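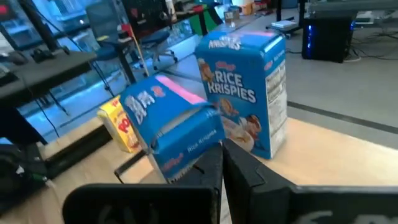 Teleoperation notes from the Wenden bench
May 4, 2023

The cereal box task set on the Wenden bench reached 871 accepted demonstrations at the end of last week. Collection on this set is now closed except for repairs, and the bench moves to the bagged goods set when the new fingertips arrive. The notes below cover what changed since the January item and what operators at the other sites should copy.

Task definition. The operator drives the arm by remote control from the leader handles, approaches a single-serving box, closes on it, lifts it clear of its neighbors and sets it down inside the marked area. An episode starts when the leader handles are unlocked and ends when the fingers are open and the arm has stopped. Episodes in which the operator pauses for more than 3 seconds with the fingers closed are kept, but tagged, so that training runs can leave them out.

Grip force. Small cartons are a poor match for flat plate fingers. The walls are thin, the top flap gives before the sides do, and a box that has been squeezed a few times no longer behaves like a new one. In January we were throwing out any carton with a visible dent. That used up stock quickly and produced a policy that did well on fresh boxes and badly on everything else. Dented and folded cartons now stay in rotation until a panel tears through. Ok-hee Joo, who runs the bench, asked for the condition of the target box to be entered with each episode as new, dented or crushed, and the field is now required in Noh. Episodes recorded before the change have been labeled from the wrist video.

The force cap on the follower stays at 20 N. Operators feel a scaled version of this on the leader side, and several have said the scaling is too light to tell contact from a firm hold. We tried a steeper curve for two sessions. It made contact easier to feel but operators tired sooner and began to release early, so the old curve is back. A stepped curve is being tested at Reromstead, with results expected in the next issue.

Box placement. Each layout puts the target near at least one other box. Layouts with two boxes of the same cereal are the most useful ones, and also the slowest to record. Printing and color are no help in telling the target from its neighbor, and the operator has to commit to one box early in the approach. When the operator changes targets halfway, the episode should be rejected at the station. Please do not leave this to review -- the switch is hard to spot in the wrist view once the fingers are close to the cartons.

Hand-guided demonstrations. A smaller part of the set was recorded by moving the arm directly with the motors in free mode. The paths are smoother and the approach angles more varied than in the teleoperated episodes. The drawback is that hands and sleeves get into the wrist view, and the force readings include whatever the person is adding. For now these episodes are stored in a separate branch and used for the approach phase only. Sites without leader handles may still send them in, provided the mode is set correctly in the header.

Background. We do not clear the room before recording, and we ask other sites not to either. Desks, chairs, cables and computers behind the table are part of the data. The first policy, trained on episodes shot against a plain screen, lost track of the box as soon as the screen was taken away. Window light should be left as it is, with blinds neither opened nor closed during a session.

Software. Irkulum 10 fixes the clock drift between the wrist video and the joint log that showed up in long sessions. Update before recording anything further. Sessions made with the previous release can be corrected with the realign script in the tools folder -- run it on a copy, as it writes over the joint log in place. The new release also changes the default clutch button on the right handle, so operators should check the mapping before the first episode.

Requests for access to the set go through the usual form. State the branch you need and whether you want the tagged pauses included.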